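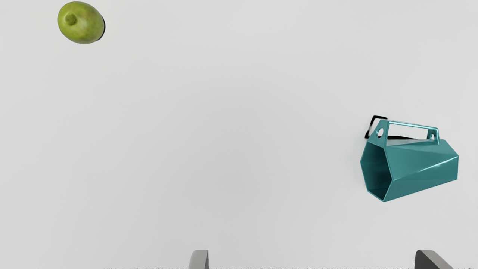
Teixeira Opens Second Guesthouse in Gollport, With 116 Rooms and a Simple Price for Every Season

GOLLPORT, June. The hotel company Teixeira announces today the opening of its second property in Gollport, the Drellano Guesthouse. The new house has 116 rooms and stands on the harbor side of town, at 300 meters from the ferry pier. Reservations are open now for all stays from the end of June.

The Drellano is made for travelers who want a clean room, a good bed and a short walk to the water, and who do not wish to pay for services they will not use. There is no spa and no ballroom. There is a breakfast room, a laundry for guests, a bicycle storage with a lock, and a front desk which is open day and night.

"In our first house we listened to guests during many years, and most of them asked for the same things," said Silvana Meireles, managing director of Teixeira. "They wanted quiet at night, they wanted to know the final price before they travel, and they wanted breakfast early enough for the first ferry. We have built the Drellano from these requests."

Rooms and prices

All rooms have a private bathroom with shower, a writing table, a small refrigerator and windows that open. Rooms on the harbor side have a view to the ferries and the fishing boats. Rooms on the garden side are more quiet in the morning and cost a little less. Families can ask for two rooms with a connecting door. On the ground floor there are rooms with wide doors and step-free showers, and these can be booked directly on the website in the same way as any other room.

The price shown at the moment of booking is the full price. It includes the local visitor tax, the internet connection and the bed linen. Parking is charged apart, and guests who come by ferry without a car do not pay for it. The company will keep one price for each season, so a guest who books on the day before arrival pays the same as a guest who booked months ahead.

Cancellation is free until 6 p.m. on the day before arrival. After this hour, the first night is charged.

Breakfast from 5:30 in the morning

The first ferry from Gollport to the Oltetti islands leaves early, and many visitors to the town are familiar with the problem of leaving a hotel with an empty stomach. At the Drellano, breakfast is served from 5:30 a.m. until 10:30 a.m. Guests who leave before this time can order a packed breakfast at the front desk until 9 p.m. of the evening before.

The kitchen is directed by Nivaldo Damasceno, who worked before in the first Teixeira house. Bread comes from a bakery two streets away, and the fish on the evening menu comes from the Gollport market. The evening menu is short and it changes with the catch. On evenings when the weather keeps the boats in the harbor, the kitchen serves soup, rice dishes and vegetables.

"I prefer to cook four dishes well," said Damasceno. "People come back from the islands hungry and tired. They want to eat soon and go to sleep."

Work on the building

The building was for a long time a warehouse for salt and ropes, and later it was used as offices. The outside walls were kept and repaired. New windows with double glass were placed on all floors to lower the noise from the harbor, and the old loading entrance is today the main door. An elevator goes to all guest floors.

Architect Marlene Guerra was responsible for the project. "The walls are thick and the ceilings are high, and this helps to keep the rooms fresh in summer," she said. "We did not want to hide the age of the house. In the stairs you can still see the marks where the ropes were passing."

Offer for the opening weeks

Guests who stay three nights or more in the opening weeks receive a return ticket for the ferry to the Oltetti islands, one for each adult in the room. The offer is valid for reservations made on the Drellano website or by telephone, and it cannot be joined with group prices. Tickets are handed over at the front desk upon arrival and may be used on any day of the stay, if the ferry is in service.

Groups of walkers, cyclists and schools can write to the reservations team for a separate price. Marlene Barbosa, head of reservations, asks groups to send the expected hour of arrival together with the names, so that keys can be prepared.

About Teixeira

Teixeira is a family company which has received guests in Gollport since 2000. It operates 2 guesthouses in the town. The first house, near the old railroad station, stays open all year and continues with the same team.

Press contact

Colton Melnyk
Communications, Teixeira
Visits for journalists can be arranged in the mornings, after 11 a.m. Pictures of the rooms and of the building works are sent on request.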